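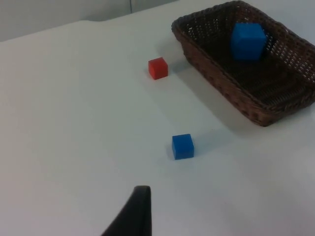

Four records in and Mellix still won't play a chorus twice the same way. Good. The new one is called Sitstead, nine tracks, thirty-eight minutes, and it's the first time the trio have sounded like they're in the same room. Small room, too. The keys sit right on top of the drums and the bass has been left dark, tight, a bit rough at the edges, woven in like the sides of a brown wicker basket with little gaps where the light gets through. You hear the holes as much as the playing. Put it on in the kitchen first, then on decent speakers. Different record.

Quick history for anyone new. They started out playing weddings. Then came the debut, which sold 151 copies on its first run and now goes for silly money. Second album, too long. Third album, strings everywhere, a label that wanted a crossover single and didn't get one. After that, nothing much. A couple of remixes. A support slot in March that half the crowd talked through.

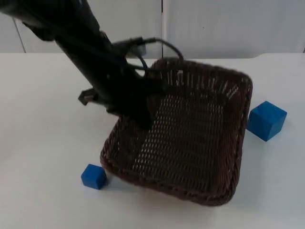

Over the basket, arm lowered on the left side.

So they went to Skollholm. Old boat shed, converted, cheap in the off season. One tape machine, one good piano, a Rhodes with two dead notes that they wrote around. No click track. Most of the basic takes were done before noon becuase the afternoons got too windy and the roof rattled. You can hear it rattle on track four if you go looking. They kept it.

The single is "Ha". Yes, just that. It's a laugh in the left channel, then a clipped guitar figure, then a groove that takes its time. Nearly two minutes before anybody sings. Radio won't love that. Dancers will. The horn line at the end is pure late-night boogie, three players stacked up to sound like six, and the fade comes about a minute too early for my taste.

Elsewhere: "2902" is the slow one, named for a motel door code, all brushed snare and organ. "Low Tide Money" is the funk workout, and the bass player gets a proper solo, which hasn't happened since the debut. "Borrowed Coat" drags. There, said it. Good lyric, wrong tempo, and the backing vocals are mixed like they were phoned in from the next county.
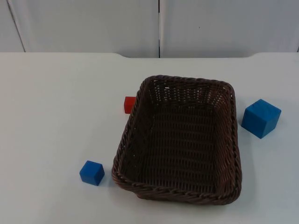

Red block, blue cubes, wicker.

The title track closes side two and it's the one to own. Starts as a gospel waltz, drops into straight four halfway, and the drummer pulls the whole thing back just when you think it's about to tip over. On stage it runs a lot longer. I caught the warm-up show, 53 people in a room above a tile shop, and they streched it past the quarter hour with the lights off. The Rhodes went out of tune. Nobody left.

Vinyl and download now, CD later in the spring. The vinyl has a gatefold and the better master, quieter by a fair bit, so turn it up. Tour dates are still being put together, coast first, then inland. Expect the old stuff too. They've finally worked out how to play the second album in under an hour.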